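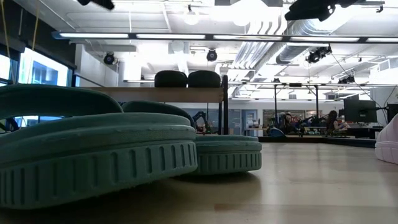 What does the Laur kit do?

It picks up soft, bulky goods such as footwear and puts them somewhere else, one item or one pair at a time, after you have shown it how. The seller, Flollow, lists sandals, slippers, folded towels and bagged knitwear as suitable. We only looked at footwear.

Laur two-arm handling kit: equipment notes
Reviewed 21 January 2018

Flollow sells the Laur as a bench-top kit for small returns rooms and sample rooms. You get 2 arms, a gripper for each, a wrist camera for each, the mounting plates, and a license for the teaching software, which is called Tadesen. You do not get a table. The product page shows one in every photo, so read the parts list before you order.

We have a lot of soft shoes to sort and no great love of sorting them, which makes us the sort of buyer Flollow is after. Keep that in mind, and keep in mind as well that we paid for nothing and were promised nothing.

Gripper

The standard Laur gripper has two stiff fingers with stepped tips. The brochure says the step "finds the edge of any shoe." We would like to know who tested any shoe. A foam slide is a forgiving thing to hold. It has a fat sole, it squashes a little, and it doesn't much care where you grab it. A stiff leather clog or a thin beach thong is another matter, and the brochure has no picture of either.

Foam also hides bad habits. If the fingers close too hard, the sole gives and springs back, and you go on thinking the force setting is fine. Try the setting on something that dents before you trust it with stock you mean to sell.

A softer finger pad is sold separately under the name Iltier. The order form calls it optional. For anything with a shiny finish we would call it part of the price.

Wrist camera

The camera sits close behind the fingers, so the fingers fill a good part of its view. Flollow says this is on purpose, so the software can always see the grip. Fair enough, but the same fingers block whatever is directly under them, and that is often the shoe you want. You will need a second view from the side or from overhead. The kit has a port for one and no camera to plug into it.

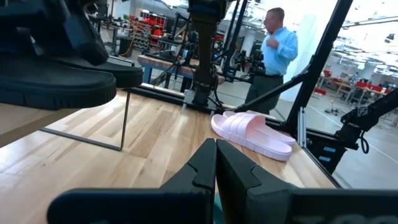 Teaching software

Tadesen learns from demonstrations. You guide the arms through the job, it records, and later it tries the job alone. The sales sheet suggests 100 demonstrations for a simple pick and 900 for sorting by pair. Those figures come from Flollow and we have seen nothing to back them up. The sheet doesn't say how many styles of shoe were used, or whether the lighting changed, or how often a person had to step in. We asked for the success rate on shoes lying on their side and were sent the sales sheet again.

What we did like: recordings can be named, trimmed and thrown out one by one. Bad demonstrations are easy to make — everyone fumbles at first — and in some packages you are stuck with them.

Space and setup

Plan for more room than the footprint drawing shows. The drawing gives you the arms at rest. It leaves out the reach, the cable loops, and any frame you put up to hold extra cameras. Leave a walkway behind the table too.

The base plates clamp to a table edge. Check that yours is thick and square enough, and that there is no drawer underneath.

Ordering

Part number 806 is the full kit. The single-arm version has been "coming soon" since November. Iltier pads, the side camera and the spare cable set are all extra, and the price with those added is the one to compare with other sellers.

Would we buy it? Not on the brochure. If Flollow will let you bring a box of your own shoes to a demo, take the worst ones you have, mix up the pairs, and ask to run the job with none of the sales staff touching the table. Decide after that.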